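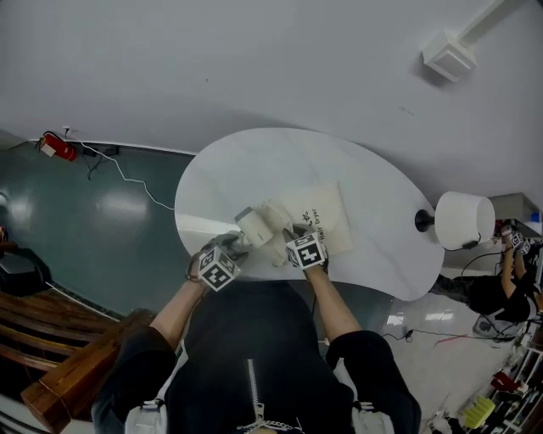

Why did the right hand drift in the replayed trajectories when the left hand stayed put?
The right marker cube had been glued back on one face off, so the tracker was solving for a hand rotated 90 degrees about its long axis, and the offset grew with every wrist turn.

It took me most of November to be able to write that sentence.

Setup first. We record two-handed tasks with cube markers on the backs of the gloves, solve the hand poses from the head view, and retarget them to the pair of arms at Stulport. The hair dryer sequence is take it out of the pouch, unwrap, wrap, put it back. The arms replay it at reduced speed with a soft limit on wrist torque.

The fault showed up as a protective stop on the right arm. Episode 2132 ran to the wrap step, the right wrist rolled further than the grasp needed, and the fingertips drove into the tabletop. The controller tripped and the arm held position. No damage except a scuffed fingertip pad. I reran it and got the same stop within 200 ms of the first one, which ruled out most of what I had hoped to blame.

What I checked, in the order I checked it:

Joint encoders on the right arm. Fine.
Table height in the Hagedorn config file. Fine.
Time sync between the head view and the glove stream. Off by 44 ms, which is bad and now fixed, but it moved the stop by almost nothing.
Lens calibration. Redone by Dima Geagea. Reprojection error went down slightly. Same stop.

Khurram Rizvi found it by plotting right wrist roll for every episode on one axis. There is a clean step at episode 2000. Everything before it sits in one band, everything after sits in another. The repair log has the right cube coming off its mount that same afternoon and going back on with fresh adhesive. The mount is square, so the cube fits four ways and three of them are wrong.

The solver did not complain. It had a valid cube, low residuals and a smooth track. All of our quality checks look at residuals.

Fixes so far: the mounts are getting a keyed corner, the solver now compares resting palm direction with the tabletop normal before each take, and the replay refuses any episode that fails the comparison. The affected episodes can be recovered with a constant rotation, which Khurram has applied to a copy. I have not replayed those on hardware yet. The first run will be with the table lowered and my hand on the stop button.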